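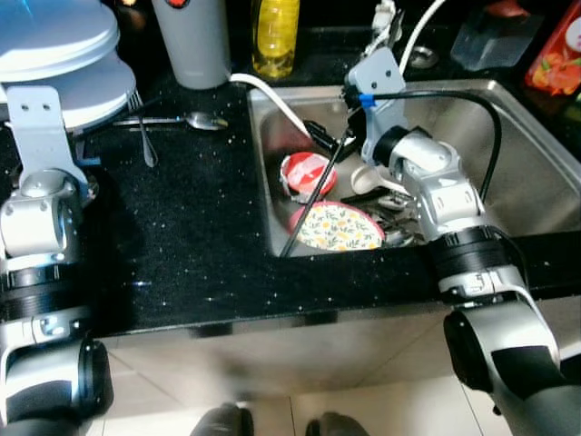 The sink on the staff kitchen side, mid-morning, with the right arm down in the basin.

Second month of the arms. I said I would write something down every day in January and I have missed more than I have kept, so this one is longer.

In at 6:40. Rizwan Satti was already there with the log sheet. We went through yesterday's stops before the breakfast trays came back. Most were forks. A fork lying flat on the bottom of a sink is still the hardest thing we give it, and spoons are nearly as bad. Plates it does well now. Bowls are fine if they are tilted and slow if they are sitting level.

The red-rimmed plate with the yellow flowers is from the old Radham set and I was not happy to see it in the sink. I thought we had agreed those get done by hand. Rizwan says Gasik want mixed dishes in there, the kind people really leave, so the good plates stay in for now. I told him that if one gets chipped I am not the one filling in the form.

The pay letter came too. Hours stay the same through spring, and Warraich and I both move off dishes for 2 hours of each shift to do what they are calling supervision. It means standing by the sink, pressing stop, moving whatever has got stuck and writing down what it was. The rate is 43 cents an hour more. I will take it, but I would not call it a rise in the world. My hands are better, I will say that. Last winter the skin on my knuckles was split from November on, and this year I have used one tube of cream.

What I miss is the talking. When three of us had the sinks, you washed and the next person dried and you heard everything that was going on in the building. Now I have to listen for the arm, because it makes a different noise when it is about to stop, and you can't do that and follow a story. Witia has gone to the serving line. She likes it and says she would not come back. I see her at break and that is all.

Asked Rizwan straight out whether there will be two of us on this next year. He said he doesn't know, and I believe him. He is on a contract himself. He said the number upstairs care about is pieces per week, and last week it was 2276 with the two of us helping. He did not know how many of those were us. I said somebody ought to write that down as well, so from tomorrow I am putting a tick on the sheet each time I pick something up myself.

After lunch it ran better. Only 5 stops between one and three. I got the shelf over the dryer cleaned out, which has needed doing since summer, and found the lid to the big stockpot.

Need to order more dish soap. Need to ask about swapping my late shift. Home by 4:15, feet sore from standing still, which is a different sore from walking. Soup and bed early.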